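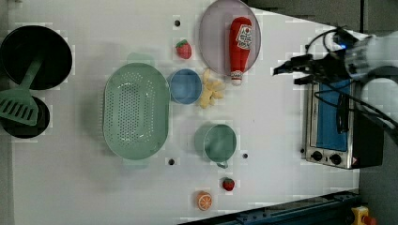
## 4. Play kitchen sets: returns, cleaning and re-packing

Applies to all play food and cookware lent out by the Clillcombe Toy Library. Revised April 20, 2021 by Sânziana Matei. It replaces the yellow sheet taped inside the cupboard door; please take the sheet down if you still have one.

Kitchen sets are stored under shelf code 409. Ride-ons, puzzles and dress-ups have their own sections.

### 4.1 Checking a set in

1. Put the tub on the returns bench and find its contents card. The card lives in the plastic sleeve on the lid.
2. Lay every piece out on a clear table before ticking anything. Small food pieces get stuck inside pots and cups.
3. Tick each piece against the card. A piece that is on the card but not on the table is marked M. A piece that is on the table but not on the card goes in the strays basket with a dated slip.
4. Enter the return in Gotlow under **Loans > Check in**. Leave the status as *Held* until the set has been cleaned and dried.

**Note:** Gotlow won't let you close a return with an M against it. Choose *Part return* and the member gets a reminder overnight.
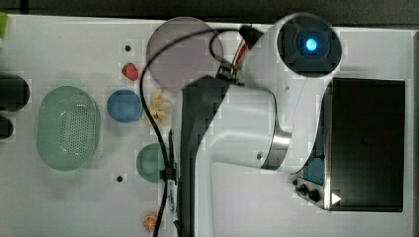 5. If a member says a missing piece is at home, write their member number on the card and hold the set for 17 days. After that Lurdes Magalhães decides whether it goes back out without the piece.

### 4.2 Washing hard plastic

1. Fill the left-hand sink with warm water and one capful of dish soap.
2. Wash cookware first, then plates and bowls, then food.
3. Use the bottle brush on anything with holes or slots. Old playdough comes out more easily after a soak.
4. Rinse in the right-hand sink and stand the pieces in the rack.
5. Dry with a clean tea towel, or leave overnight. Hollow pieces with a seam should be left with the seam down.

**Caution:** Do not put play food in the dishwasher. The heating element warps thin plastic and lifts printed labels.

**Caution:** Never mix the Softić spray with bleach or with any other cleaner.

### 4.3 Fabric, felt and labelled pieces

Anything with stuffing, a paper label or a glued-on sticker stays out of the sink.

1. Wipe with a damp cloth -- wrung out well -- and work away from the label.
2. Spray a dry cloth with Softić and go over the piece once. Do not spray the piece itself.
3. Air dry on the wire shelf, away from the heater.
4. Check stitching and corners. Loose threads are trimmed, and open seams go to Laurinda Macedo's mending box.

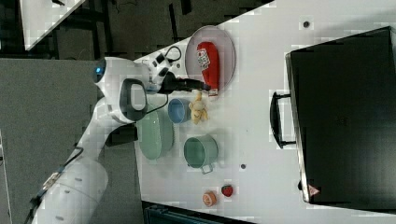
*Red item on a round pale pink plate.*

### 4.4 Inspecting for damage

Withdraw a piece if any of these apply:

- a crack you can feel with a fingernail
- a sharp or chewed edge
- a part that has come away, or is small enough to fit in the choke tester
- a sticky surface that doesn't wash off

Put withdrawn pieces in the grey bin and change the contents card in pen. Please initial the change. Replacement tubs and lids are ordered from Furkell, in packs of 2, so tell Amrit Vachon before you use the last one.

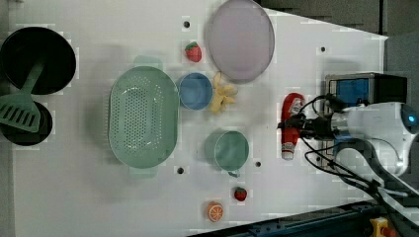

Scuffs, faded colour and crayon marks are not grounds for withdrawal. Neither is a mismatched piece, provided it is written on the card.

### 4.5 Re-packing

1. Nest the larger cookware at the bottom of the tub, heaviest piece first.
2. Stand utensils along one side.
3. Put loose food in the mesh bag and pull the cord tight. Don't tie a knot.
4. Place flat pieces on top, then the lid. If the lid bulges, start again; something is on its side.
5. Change the Gotlow status to *Available* and return the tub to its shelf with the card facing out.

**Note:** Gotlow prints shelf labels at the wrong size unless scaling is set to 100 per cent. The setting goes back to *Fit to page* whenever the office computer restarts.

Questions about fees or lost sets go to Forough Mohammadi. See section 5 for party hire.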